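**Shared table FAQ, Stadley reading room**

**Do I really need a coaster for a water bottle?**
We doubted it too. Use one anyway.

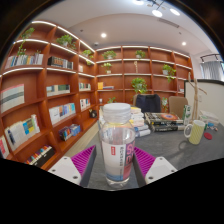

A capped bottle can still sweat, and 800 pages of damp paperback won't flatten out again.

**Does the Bunting tidy-up method work?**
It promises a clear table in 11 minutes. We have our doubts.
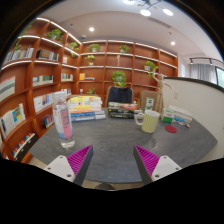 *Bottle at the left, mug and red coaster at the right.*

**Can I leave books in a pile?**
Up to Saturday, yes. Big ones go at the bottom.

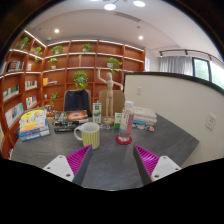 Propping them at an angle is supposed to save space. We don't see how.

**Is the wooden mannequin for anything?**
Drawing, supposedly. Please put it back on the table.

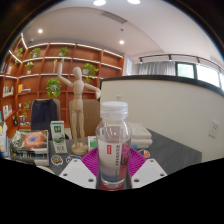

### Food and drink

**Can I keep a carton out?**
For 2 hours. After that it goes, whatever the date says.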